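The Tissue Clause

Salma Hegazy had been told that the job at Allano Beverages would involve some light tidying.

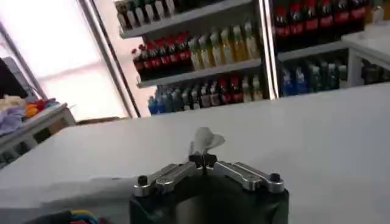 She had pictured a mop. What she got was a long white table, a wall of shelves full of bottled drinks and a boss named Greer Lindsay who believed that a table was either clean or it was evidence.

"Customers taste here," Greer said on the first morning. "They taste, they spill, they put down a tissue. Then they walk away from the tissue. I want you to think about the kind of person who does that."

Salma thought about it. She had done it herself on the bus not an hour before.

"Terrible," she said.

The rules for the tasting room ran to two pages and had been written by Greer over one long weekend in December. Page one covered bottles. Labels faced out, caps were wiped, and no bottle was to be moved from its shelf by a person who had recently eaten chips. Page two was all tissues. A tissue on the table was to be gone before the next customer could form an opinion of it. It was never to be pushed across the surface, or blown, or covered with a brochure. It was to be picked up from the top, straight up, like a tooth.

"Why like a tooth?" asked Mostafa Ramadan, who did the ordering and had been there long enough to ask.

"Because a tooth doesn't smear," said Greer.

Mostafa wrote this down. He was keeping a list for his retirement speech, although he was 37 and had no plans.

Salma turned out to be good at it, which worried her. By the second week she could hear a tissue land from the stockroom. She knew the flat fold of a man who would buy nothing and the tight little ball of a woman about to order a case. She began to have views on brands. The Damel two-ply stood up nicely after use and could be lifted in one go. The cheap kind they got from Fawzy's, when Mostafa was saving money, came apart in damp strings and had to be chased.

"You're chasing," Greer would say, without looking up.

"It's the Fawzy."

"A professional doesn't blame the tissue."

Then came the visit. Zineb Mansour bought drinks for the Girar hotels, and an order from Girar would mean 400 cases and possibly a new air conditioner. Greer wiped the table so many times that Mostafa asked if she was trying to get through to the other side.

Mrs. Mansour tasted the lemon. She tasted the mint. She took a tissue from her bag – her own, a thick one, the kind with ambitions – and touched it to her lips, crumpled it, and put it down in the dead center of the table.

Salma moved. She had it by the top, straight up, clean as anything, before Mrs. Mansour had let go of the idea of it.

There was a silence.

"I was using that," said Mrs. Mansour.

Salma looked at Greer. Page two did not cover this. Greer looked at the shelves, perhaps hoping one of the labels would have something to say. Mostafa had his pen out.

So Salma put it back. She did it slowly, and it stood up on its own, with its top spread open like a very tired flower, and the three of them regarded it with Mrs. Mansour for what felt like most of the afternoon.

"Well," said Mrs. Mansour at last. "You people take care of things."

She ordered 83 cases, all mint, and left the tissue where it was. Greer let it stay until closing. Then she went and got her coat, and told Salma to do the honors, and Salma noticed she waited by the door to watch.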